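Chapter 4
Cables, Boards and the Tidy Bench

Most of us come to wiring by way of a mess. There is a drawer somewhere with leads in it, and one day a lead is wanted, and it comes out bringing all its cousins with it. If you have worked through the earlier chapters you will already have cut, stripped and joined a few short lengths, and I hope you enjoyed it, but you will also have noticed how quickly a clear bench stops being clear. So before we go on to longer runs in Chapter 5, I should like to spend a little while on the humbler business of where a cable goes, how its end is held, and what sort of surface you lay it all out on.

We begin with the end of the cable, as that is the part that gets knocked, bent and trodden on. A thick insulated cable has a will of its own. Take hold of it halfway along and the tip will wander off wherever it pleases (usually under something). Take hold of it close to the tip and it becomes quite biddable, and you can bring it up to a slot or a clip without any fuss. A grip with a toothed face helps with glossy insulation, which likes to slide, though you should go gently: squeeze a soft covering too hard and the end will flatten.

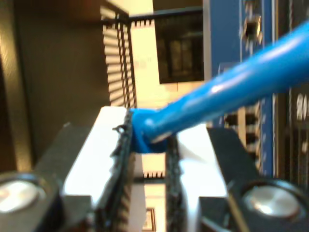
Myrto Margaritis would have me add that colour matters as much as grip, and that she was taught to sort her leads by colour first and by length second, blue ones always to the left, so that she could find one in poor light at 11 at night. I have tried it her way and I must say there is something in it, although my own habit is to sort by length and I am rather too old to change. Choose one way or the other and keep to it for the whole of this chapter, or you will find yourself sorting everything twice.

Now to the surface. People spend good money on a bench mat and never look at what is underneath, and I think that's a pity. A plain wooden board, pale enough to show up a dropped screw, will serve a beginner for years. It will pick up smudges and dark patches as it goes, and you needn't mind those in the least - a mark on the wood is no trouble so long as the board lies flat and has no splinters to catch a sleeve. Wipe it with a barely damp cloth, let it dry, and look along the grain from one end to check that it hasn't bowed. 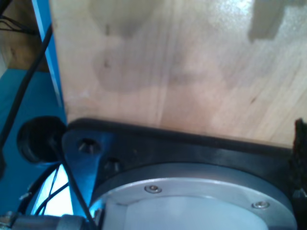
Timothée Le Goff

In this chapter you will need:
a wooden board, big enough to rest both forearms on
16 cable clips of the ordinary push-in kind (the Bomel ones are fine)
4 lengths of insulated cable, in at least 2 colours
a soft pencil and a cloth

4.1 Laying out the board

Set the board down with the grain running away from you and draw a light pencil line along the edge nearest your body. This is your home line, and every cable will start from it.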